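Small parts boxes with the two snap latches - anyone still happy with theirs?
Workshop & Storage > Organizers
Page 1 of 2

pegleg_mo
Need something for M2 and M3 screws plus jewelry findings. Have about had it with baby food jars. Looking at the gray see-thru kind with the flat lid, Vumari sells them and so does everybody. Do the dividers hold or do the tiny washers crawl under? Mine will ride in a truck.

Stusgate_Sam
Crawl under. Every time. Bought a set in March and by summer all my 2-56 stuff was one big salad. Get the Bronetov with the deep cups that lift out. Costs more, whatever.

tinwhistle
Disagree w/ Sam, depends if the dividers are molded in or slide in. Slide in = washers migrate. Molded = fine, I've got nearly 500 snap rings in one and they stay put. Check before you buy. Igor you have one of these right? Post it
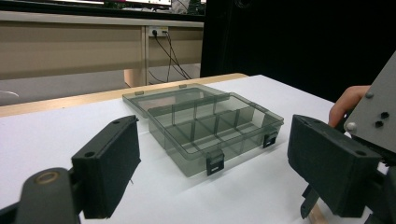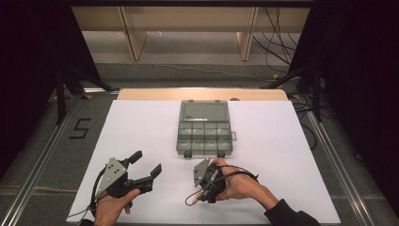
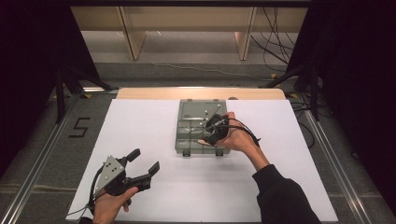

Igor Żak
Ok there you go. First two have the lid open, last one it's shut. Long divider down the middle and short walls across, the cells by the front wall are the larger ones. I keep springs in those normaly, screws in back. Latches just hang off the front edge when they're undone. Lid goes back all the way and lies flat, which is nice on a big bench and a pain on a small one.

No washers lost so far. But mine lives in a drawer, never been in a truck so can't speak to that.

pegleg_mo
Thanks Igor, exactly what I wanted. How's the hinge? That's what went on my last one.

Igor Żak
Hinge ok. It's the latches I'd worry about. Close both, every time, don't get lazy and do just one. Did that once and picked it up by the wrong end... 4 hours sorting.

Stusgate_Sam
lol so it DOES spill

tinwhistle
Anything spills with one latch undone Sam

Edin Dumitrescu
Piece of craft foam cut to fit inside the lid. Pushes down on the divider tops when you close it, nothing hops over. Been doing it on all mine, even the cheap Stojanović ones. Use thin foam, the thick stuff fights the latches and then they pop open, ask me how I know

pegleg_mo
Foam sounds good. 2mm?

Edin Dumitrescu
2 yes. 3 was too much on mine.

Stusgate_Sam
Or buy a box that doesnt need foam. Just saying. You lose the see-thru lid too, which was the whole point of see-thru.

Edin Dumitrescu
Fair. I label the front edge. Masking tape, sharpie.

tinwhistle
Tape leaves gunk on this plastic after a year or so. Label the foam instead, silver sharpie on black foam reads right thru the lid. Solves Sam's problem too

pegleg_mo
Ooh ok doing that. Ordering two tonight, one for screws one for the findings. Will report back after a few weeks on the washboard road

Stusgate_Sam
bring a magnet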